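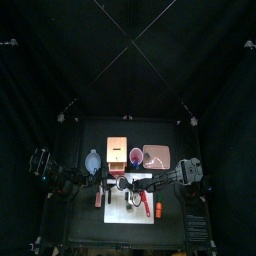

Learning to cook in a small kitchen

I moved to this apartment in March, and the kitchen has space for one person only. My neighbor Lurdes Sequeira gave me her recipe for bean soup, written by hand. It says to cook it "until it is good." I called her three times to ask when it is good.

Now I make it every week, with more garlic than she likes. Next I want to try her rice with tomato. If you know a good way to keep rice from sticking, please write to me.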